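双臂桌面操作套件选型与使用 课程讲义(第四讲)
2023年1月1日修订
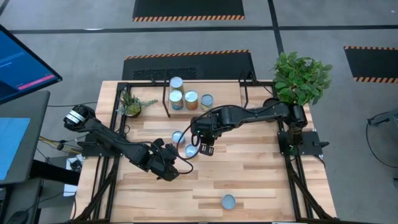

上一讲我们把单臂的抓取流程从头到尾走了一遍,课后有好几位同学跑来问我,既然一只手已经能把东西夹起来了,为什么还要花差不多两倍的钱去买第二只手呢?这个问题问得很好,我当时在走廊里讲得匆忙,今天就慢慢说,顺便把大家写选型报告要用的那套Gustier双臂套件也一并评一评。

一、先说套件里有什么

Gustier的标准配置是两只机械臂、两个夹爪、一副铝型材围框,再加一块拼接木的桌面。供应商Flallano负责发货和上门安装,控制软件叫Stindov,另外收年费。请各位读报价单的时候务必留意,软件这一行常常写在第二页的最下面,去年有两个小组漏看了,预算表只好重做,怪可惜的。

型材围框沿桌边走一圈,后面两角立起竖柱,我个人很喜欢这种做法。两只臂分装在桌子左右两侧,都固定在框上,中间的木面就整片留给了操作。日后想加个相机、加盏灯,竖柱上拧两颗螺丝就行,比在桌面上打孔舒心多了!

二、任务怎么摆

入门任务我一般用罐头和圆盖子。桌子靠后放一个浅色木头的小架子,细黑腿的那种,四个银色金属盖的圆罐头放在架上,三个浅蓝色的圆盖散放在桌面上。罐头在高处,盖子贴着桌面,两种高度、两种形状,对夹爪的要求差得很远。罐头只要张口够大、对得准,多半夹得起来;薄盖子就讲究了,指尖下得高一点会夹空,低一点又顶着木头,同学们第一次做往往要在这里磨上一个下午,不必着急。

盖子之间请留出手指能插进去的空隙,也别排得整整齐齐,排齐了程序容易"背答案",换个位置就不会了。靠前桌沿可以单独放一个,专门看手臂伸到那里时姿态还舒不舒展。

三、双臂的好处与麻烦

好处是分工。一只臂在近处够盖子,另一只从上方横过来,各管一片。Lech Sikora老师带的那一组试过让两臂交接同一个盖子,第10次才成功,他高兴得请全组喝了汽水。

麻烦也实实在在。长连杆横在桌面中上方时,另一只臂若要往后排架子上去,两者就可能碰到一处。Stindov里有避碰选项,出厂是关着的,请大家上电后先把它打开,再动别的。还有线缆,夹爪附近的线若是拱起一个弯,转腕时容易挂到东西,每次开工前用手顺一顺。

四、试用中的评价

我和Ewan Mackay老师在Srivastava实验楼前后试了19天,累计抓取816次,说几点心得,供各位参考。

夹爪侧面带一个绿色小指示灯,很小,但坐在旁边看屏幕的时候,余光扫一下就能瞧见,我觉得比弹窗体贴。

安装支架是夹在型材上的,挪动方便,可是挪完要重新标定,一次大约20分钟,课时紧的班级要把这段时间算进去。

说明书写得偏简略,尤其是夹爪力度一章,只给了一张表,没有讲怎么选。我们自己的经验是薄盖子用小力、慢速,罐头可以放开一些。

价格方面,Flallano对教学单位有折扣,Dean Treloar老师六月份去谈过,折后是原价的八成(即80%),条件是软件一次签满两年。签不签,各组在报告里要给出自己的理由,我不设标准答案。

五、课后作业

请以小组为单位写一份选型意见,篇幅两页以内,至少写清楚三件事:你们的任务是否真的需要第二只臂;物件和架子如何摆放,附一张手绘草图;两年内的总花费,软件费请单列一行。

草图画得不好看没有关系,尺寸标清楚就行。有疑问可以找助教Wellington Peixoto,他的答疑时间贴在实验室门上。想上机的同学请提前一天登记,每组先做单臂,再开双臂,进门之后手机和水杯都放到柜子里,别搁在桌沿上。

下一讲由Ismael Macedo老师来讲夹爪指尖的更换与打印,请带上你们的草图。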